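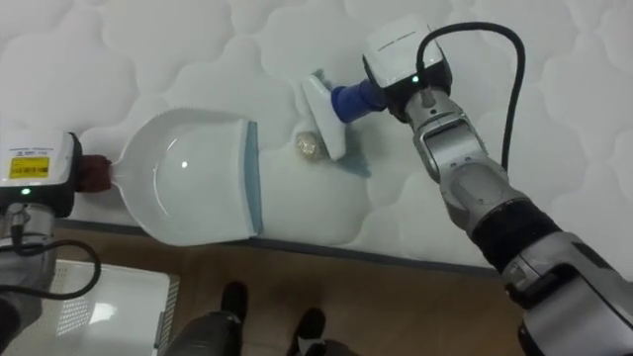 Figure 1. Dry sweeping of a quilted mattress top with hand brush and dustpan. Fine blue-grey debris and one crumpled gold-colored piece on the fabric.

Bedding Surface Cleaning, Work Package 2
Progress report to Pronari, Sep 11, 2023
Prepared by Seren Gronow and Leszek Walczak

Work in this period covered dry removal of loose debris from quilted mattress tops. The method under test is a small hand brush worked toward a dustpan laid flat on the fabric. No water, detergent or suction is used at this stage.

Quilted covers remain the most difficult surface in the program. On a flat sheet, fine debris moves ahead of the bristles and reaches the pan in a few strokes. On a cover with raised panels, part of it settles in the seam lines and has to be brushed along the seam before it is brushed across. Larger pieces, such as wadded foil, tend to sit in the hollows and are taken separately.

The type of pan makes a difference. A rubber lip follows the fabric better than a bare plastic edge, provided the pan is held down with light, even pressure. Too much pressure tilts the panel and opens a gap under the lip. Dario Morelli has revised the written procedure to cover this point.

A total of 400 sweeping trials were planned for the period and 516 were completed. The log now holds 2,643 entries across all surfaces. Miłosz Sikora is checking the older entries for missing surface codes; until he has finished, results by fabric type should be treated as provisional.

Two items are open. The second set of covers from Flusov has not been delivered, and weighing of collected debris is on hold until the scale has been recalibrated. Neither affects the budget.

Trials on tufted covers are scheduled to start in October. Yen-ting Fang will send the revised trial sheet before then.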